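Prureo is opening a store in Rundincombe. A real one, with a door. I have been buying their sweatshirts online for years like an animal, so I went down to look at the window. A thread.

The window is papered over. The paper says PRUREO in letters as tall as my nephew and, under that, 10 Mar 2020. So that's the date. I stood there reading it for longer than it takes to read.

For anyone new: Prureo started as a merch table for a band. The band broke up. The merch table did not. There's a lesson in there for bands.

The space used to be Mustonen, the shoe repair. 1090 square feet, according to the leasing sign that's still up in the transom. Half of that was a counter and the other half was shoes people never came back for.

I left a pair of boots there in November. I would like to know where my boots are. If they turn up on a shelf as "archive footwear" I'm going to be insufferable.

Rent on that block is not cheap and a sweatshirt is now 72 dollars. I'm not saying those two facts have met. I'm saying they live on the same street.

Also, the sweatshirt is good. I've washed mine into a kind of felt and the print still hasn't cracked. I resent how good it is.

They're keeping the band thing going, by the way. The old drummer does the in-store playlist, and they've put out a single to mark the opening. It's 2 minutes long and rhymes "Rundincombe" with "run them some." I've had it in my head since breakfast.

The B-side is just the sound of the screen printing press. I've played it more than the A-side.

Opening day plan, per the flyer: doors at noon, a DJ, and a line. The line is listed as one of the attractions.

First people in get a tote bag. I own so many tote bags that they're stored in a tote bag. I'll be there by eleven.
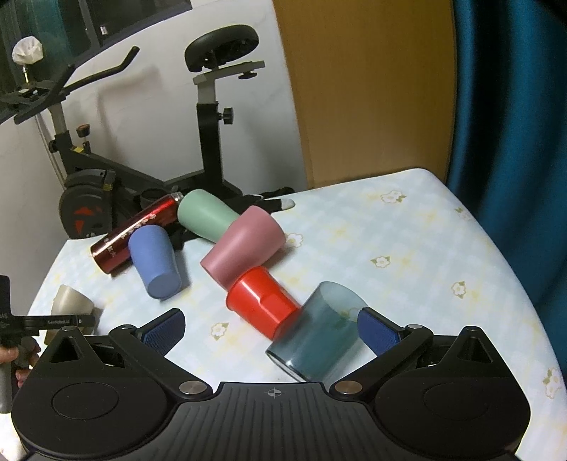

Parking: don't. The lot behind the bank tows, and it tows with joy. Take the Ukholm bus and get off at the library. It's a two-block walk and one of the blocks is nice.

Someone asked if they'll carry kids' sizes. The flyer says yes, 2 styles, both black. Start them early.

Someone else asked if this means the neighborhood is over. The neighborhood has been over every year since I moved here. It still has the good dumplings.

Anyway, if you see a person in a felted gray sweatshirt asking the staff about a pair of brown boots, size nine, resoled, come say hi. I still have the ticket.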